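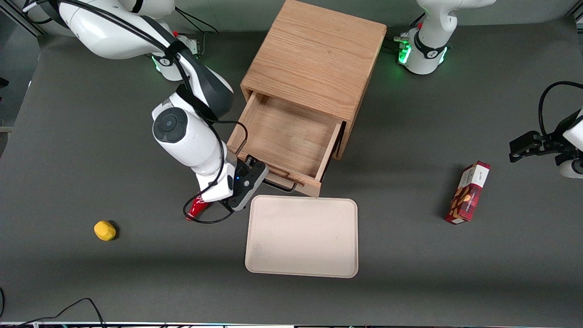

4. Fitting and Adjusting the Drawer

This section applies to the Lukberg single-drawer cabinet in all wood finishes. Complete section 3 (Cabinet Body) before you start. Place the cabinet upright on a flat, level surface with clear space in front of the opening.

4.1 Attaching the handle

1. Hold the handle bar against the outside of the drawer front and line it up with the pre-drilled holes.
2. Insert the 2 handle screws from inside the drawer.
3. Turn both screws by hand until they catch, then tighten them evenly with a screwdriver.

CAUTION: Do not use a power driver. Overtightening can split the drawer front.

4.2 Inserting the drawer

1. Pull both runners fully forward.
2. Set the drawer on the runners and keep it level.
3. Push slowly until both catches click.
4. Open and close the drawer 5 times. It should move without scraping.

NOTE: If only one catch clicks, remove the drawer and repeat from step 1. Do not force it.

4.3 Adjusting the gap

The gap between the drawer front and the cabinet should be 2 mm on all sides. To correct an uneven gap, loosen the 4 runner screws by a half turn, shift the drawer, and retighten.

4.4 Loading

Maximum drawer load: 5 kg, evenly spread. Empty the drawer before moving the cabinet.

CAUTION: Do not lean on an open drawer. The cabinet may tip forward.

4.5 Care

Wipe with a dry or slightly damp cloth, following the grain. Dustora wood cleaner may be used on outer surfaces only. Keep it off the runners. Check the handle screws every July and retighten if needed.

For replacement runners, see section 6.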